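Ticket: Pletstead office, accounts desktop shuts off by itself
Opened: 10 Aug 2023
Site: Pletstead
Priority: raised to high by Hatarville, payroll run is on this machine
Handling: Þórey Oddsson

Reported: PC goes off with no warning, no blue screen, comes back when you press power. Happens mostly in the afternoon. User lost a half finished import and is not happy.

Log

First look, remote. Event log full of Kernel-Power 41, nothing useful before any of them. No dump files. Windows updates current, left those alone.

Asked user what else is on the same outlet. Power strip under the desk with a fan, label printer and a space heater (!). Heater unplugged, PC moved to its own wall socket. Off again 2 hours later. So not the strip, or not only.

Swapped power cord. Same.

Disk check clean. Import folder has 1,498 files in it, user was worried that was "too much for it". It isn't. Told her so. Copied the whole folder to the share anyway and checked the count on the other side, matches.

Memory test overnight, 4 passes, no errors. Machine stayed up the whole night, whcih is annoying. Idle is fine then, load is not.

Ran the import on purpose with the temp monitor open. Died at record 481. CPU temp climbing fast right before. Second try died sooner, case still warm from the first.

Loaner from Bech set up on the user's desk, same login, printers mapped. She can do payroll on that. Label printer needed the old driver, new one prints everything sideways. Driver is in the Josach folder on the share, don't grab it off the website.

Faulty PC back to the shop. Plan: clean out, new thermal paste, try spare power supply, then import test again before it goes anywhere near Pletstead.

To do
- quote for replacement in case the board is bad, Hatarville wants a number before September
- user to save to the share, not the desktop. Asked twice now
- get the heater off the strip for good, it was plugged back in when I droped off the loaner

Status: open, waiting on parts shelf

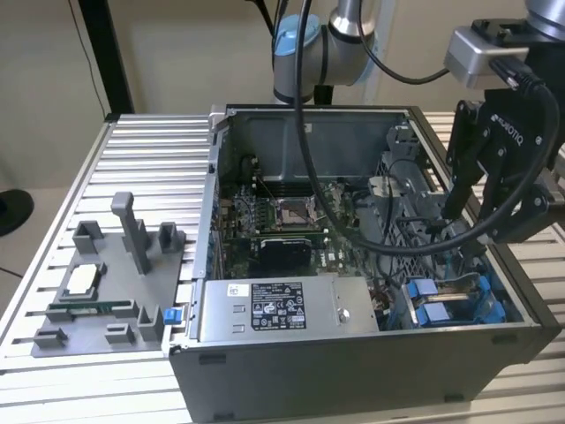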